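Stemico Pauses Two-Arm Towel Folding Cells After Gripper Fault

Friday release - for immediate use

Stemico has stopped customer use of its two-arm towel folding cells while it corrects a fault in the way the grippers let go of cloth. Nobody was hurt. The pause covers the cells running at the Skadetside linen plant and the development cells at the Lozano lab, and it will stay in place until the new release check has passed its full test run.

The fault was found in August during an evening shift at Skadetside. One arm of a folding cell reported that its fingers had opened. They had not opened all the way, and a few threads of a towel were still held between the tips. The second arm took the report as correct and began its pull. The towel tore along one side, and the load on the first arm's wrist joint went over its limit. The cell's protective stop then cut power to both arms, as it is meant to do.

An operator was standing outside the guard rail when the stop came. The operator followed the site procedure, locked the cell out and called the Stemico service line. The wrist joint was replaced the next morning.

Stemico engineers went back through the stored records from the plant and found 2 earlier events of the same type. Neither had caused damage, and both had been logged as ordinary dropped folds. The company accepts that these should have been looked at sooner. Dropped folds are now reviewed by an engineer before the record is closed.

The cause lies in how the controller decides that a gripper is open. It reads the position of the finger motor and does not check the tips themselves. With thin or flat goods this makes little difference. With thick, loosely woven cloth, threads can catch in the notches of the fingertips and stay there when the motor reports a full release. Worn tips make this more likely. The tips on the Skadetside cell were past their service interval at the time of the event.

Work on the fix is being done at Lozano with the same gripper type and a range of towels. 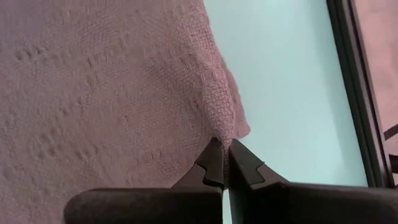
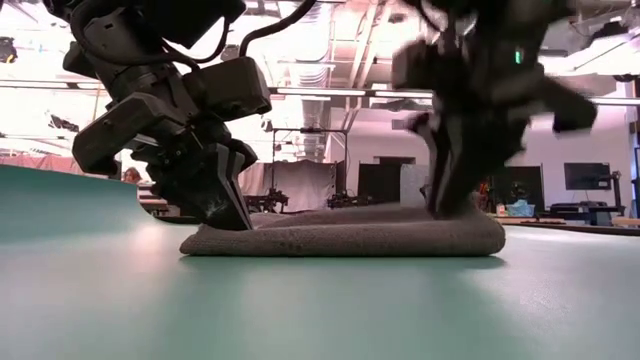

Grippers handling cloth during folding work. First picture: pink fabric held between the fingertips. Second picture: two arms at a folded gray towel.

Three changes are being made. The controller will compare the load on both wrists before either arm is allowed to start a pull. If the first arm still carries any weight from the cloth, both arms hold still and the operator gets a message. The speed of the first part of each pull has been cut, so that a snag is picked up before the cloth is under strain. The fingertips will also be replaced with a version that has shallower notches, supplied by Wastance.

The new check has to complete 500 folds in a row without a missed release before any customer cell is switched back on. In the first attempt the count reached 91 and then had to start again, when the check failed to spot a caught thread at a towel corner. The threshold has been adjusted and the run has been restarted. Stemico will not give a return date until it is finished.

Customers with folding cells should leave them locked out and should not try to clear caught cloth by jogging the arms. Cloth that is held in a gripper can be cut free once the power is off and the lockout is in place. Replacement fingertips will be sent to every site at no charge, along with a fitting sheet and a wear gauge.

Single-arm Stemico machines are not affected. They use a different release sequence and may be kept in normal use, although sites are asked to check fingertip wear at the next scheduled service.

A further notice will be issued when the test run is complete.

Print this page | E-mail this release

We use cookies to remember your settings and to count visits. Accept | Change settings

Contact: Stemico Press Office | Copyright Stemico. All rights reserved. | Back to top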